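Unit 5: Looking after the glove station
Lab handout, Lindsay cell, April

Last time we got the arm itself up and running, so now comes the part I like best and most of you will try to skip: the hand-worn kit and the hand-held gripper that feed it. I spent a long spring at Prulivdale fixing these things, and I'd guess about 40 percent of what I fixed was cable trouble. So we start with cables.

Power down at the hub before you touch any plug. Then follow the glove lead with your fingers, wrist end first, and feel for flat spots or kinks. If the lead is stiff near the wrist, tag it and swap it (spares are in the Grudham drawer, bottom left). Please don't tape it! I will find the tape.

Next, the marker block on the back of the hand. Wipe the faces with a dry cloth, nothing wet, and check that the block doesn't rock when you push on it with a thumb. If it rocks, tighten the mount and then run the Brikitden check again from step 3. I know it's slow. Run it anyway, because a loose block gives you hand poses that look fine on screen and drift all over the place an hour later.

For the gripper tool, the thing to learn is what its camera view should look like. It's a very wide lens, so straight window bars will bend like barrel hoops and anything close gets huge. You aren't trying to cure that. What you want is a clean round edge all the way and no smears in the middle.

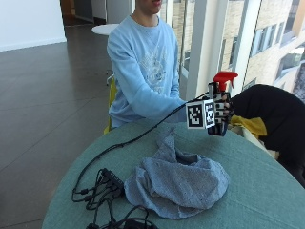
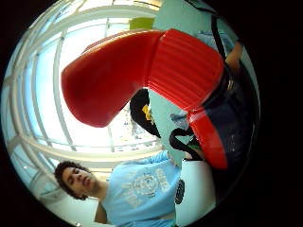 Glove with marker block and hub on the cloth-covered table (first); view from the gripper camera (second).

Notice in the first one how the lead crosses the table to the hub, and how much slack is coiled up there. I'd call that too much. When you set up, make one loop and strap it, and keep the rest off the work surface.

With the second, practice reading the edges. Close things like the red padding eat up a lot of the circle, so do your lens check with the tool pointed at something plain and a good arm's length away.

Before next lab: do the full glove check, write down your 6 readings, and bring the sheet with you. If a reading jumps around, do it over before you email me. Still to cover: battery swaps, and the squeaky jaw on the second gripper.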